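Brovholm clothes library opens a corner for ties and bow ties

Sunday, March 24, 2019

The clothes library in Brovholm has now a separate corner for ties, bow ties and other small things to wear at the neck. It opened yesterday at eleven o'clock, in the back part of the shop on Ngubane Street, and it will be open at the same hours as the rest of the library.

Members have been able to borrow suits, dresses and coats since the library started, but the small items were kept in a drawer under the counter. Many people did not know that they existed. Others knew it, but did not like to ask for the drawer when there was a queue behind them.

"A person comes in for a jacket, finds a good one, and goes home without anything for the collar," says Hakim Subramaniam, who leads the library. "Then on the evening before the wedding they write to us. We had 23 such messages last year, and most of them came too late for us to help."

The new corner has shelves for scarves, a rail for long ties and a light wooden table for trying things out. The bow ties hang on wire racks which can be turned, so that the customer can look at all sides without lifting anything down. The racks were bought second-hand in January from a hat shop in Onddale, which closed after the owner retired. Together with the transport they cost 100 pounds.
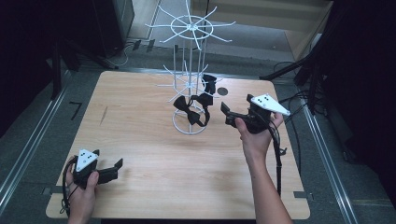

Black is the colour that people ask for most, and the library has decided to keep more of it than of anything else. School choirs borrow black bow ties before the summer concerts, and the restaurant school in Onddale does the same before its examinations. For these groups it is possible to reserve in advance, but the reservation must be made at least two weeks before the date and picked up by one person for the whole group.

The loan period is the same as for other clothes, three weeks, and can be made longer once if there is no one waiting. Ties and bow ties do not count towards the limit of four items per member. Silk should not be washed at home. The library asks that it is returned as it is, with a note about any stain, and the cleaning is included in the yearly fee.

At the opening there was also a short lesson in how to tie a bow tie by hand, given by the tailoring firm Disadska. It was planned for half an hour but continued until the shop had to close, as several of the guests wished to try again. The firm has promised to come back after Easter – the day is not yet decided, and it will be put on the door and on this page.

Those who do not want to learn the knot can choose a bow tie that is already tied and only needs to be fastened behind the neck. According to Subramaniam there is no shame in this, and he wears such a one himself when he is in a hurry.

The library had 1652 members at the end of last year and lent out 2891 items during the same period. Coats were the largest group, followed by evening dresses. Small items were not registered separately before, so it is not possible to say how many ties went out from the drawer. From now on each one gets its own number, sewn on the inside of the strap or behind the label.

Gifts of ties and bow ties are welcome if they are clean and whole. Broad ties from the seventies are wanted especially, because the theatre group in Onddale has asked for them for its autumn play. Very narrow leather ties the library has enough of already. Gifts can be handed in at the counter during opening hours, but please do not leave bags outside the door, where they are easily spoiled by rain.

The library is open on Tuesdays and Thursdays in the afternoon, from two to seven, and on Saturdays from eleven to three. New members need to bring a document with their address. The entrance for wheelchairs is from the yard, and the bell there has been repaired.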